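Teaching by doing it again: a conversation with Pacita Baluyot

When I called Pacita Baluyot one morning in November, she asked me to wait for five minutes. She had a recording open and did not want to leave it in the middle. "If I stop now, the clip is lost," she explained afterwards. "It is like bread in the oven. You don't open the door to say hello."

Baluyot leads the collection work at Fludano, a small company which prepares examples of everyday hand tasks for learning systems. The project she works on now is called Umer. Its purpose is to show a robot, from the point of view of the person who does the work, how two hands sort, carry, fold, pour and put away. The people who make the recordings wear a small camera on the head and do ordinary tasks at ordinary tables. Later the recordings are cut, labelled and given to the team which trains the model.

She did not come to this from engineering. For many years she trained kitchen staff in a hotel, and she says the two jobs are closer than one would think. "In the kitchen I had to look at hands all day. Who holds the knife badly, who puts down a plate before looking where. Now I look at hands all day again, but nobody is shouting for soup."

I asked her what makes a good example. She was silent for a moment and then gave me first what makes a bad one. In the first month, she said, the recordings were too clean. The collectors wanted to help, so they prepared the table, put everything in a line and moved slowly, like in a television advertisement. The team received 200 clips of this kind and could use very few of them.

"The model learned that the world is in a line," she said. "Then you give it a real table and it has no idea. So I told everybody, please, work as you work at home. If you have a chair with clothes on it, leave the chair."

Since then the written instructions have become shorter. The task sheet for fruit, for example, once had two pages and now has half a page. It says which container to fill and it says to use both hands when it is natural. It does not say which piece to take first.

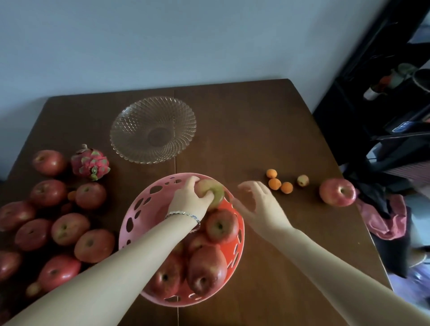 Fruit is one of her favourite subjects, and she talked about it for a long time. A box or a bottle has always the same shape, but every apple is a little different, and it rolls. It also has to be held with some care. "With a bottle you can be rude," she said. "With a peach you cannot be rude. The hand knows this before it touches, you can see it in the fingers. This is what we want to record, the moment before."

For this reason the team keeps the part of the clip in which a hand is only waiting or approaching. In the beginning the editors used to cut it out, because nothing seemed to happen there. Baluyot had a long discussion with them about it. In her opinion the second hand, the one which is not holding anything yet, tells almost as much as the first. It may be getting ready to keep the container in place, or to take the next piece, or it may just be in the air. A label has to say what the hand does and not what the labeller supposes it wants to do, and this is a rule on which she is very strict.

The labelling is done in a tool named Brekke, and she does not hide that she finds it tiring. Each clip is divided into small actions: reach, grasp, lift, move, release. Two people label the same clip separately, and where they disagree a third person decides. "The word 'release' gave us a terrible week," she remembered. "Is it when the fingers open or when the fruit is lying still? One person said this, one person said that. We chose the fingers. Perhaps it was the wrong choice, but now it is the same everywhere."

At the time of our conversation the project had 2,068 accepted clips, and the goal is 4,000. They come from 38 collectors. I wanted to know if this number of people is enough. She answered that she would prefer more people and fewer clips from each of them. A person has habits, and after some hours of recordings one can recognise somebody without seeing the face. One collector always turns an apple before putting it down. Another one always begins from the left. If such a person makes too many clips, the model takes over the habit as if it was a part of the task.

We spoke also about mistakes. When a collector drops something, the clip is kept, with a mark, and what comes after the fall is labelled as well. Baluyot calls these clips the expensive ones. They are rare, and it is not possible to order them. She tried once to ask for dropped fruit on purpose. "It was theatre," she said, and laughed. "Everybody dropped it so beautifully."

The clips are tested on Walier, the two-armed machine in the company's laboratory. She goes to see it when she can. Its progress with soft things is slow, and she did not try to make it sound better for me. With a container which stands firmly it does quite well, but when the container begins to slide, it often continues as if nothing has changed. Her next task sheets will therefore ask for lighter baskets and bowls, the kind that one must hold with the other hand.

Before we finished, I asked if the work had changed how she does things at home. She said that she cannot put away the shopping any more without hearing the labels in her head. Her sister has forbidden her to say them aloud. Then somebody spoke to her from the next room, a battery was charged, and she had to go back to the recording.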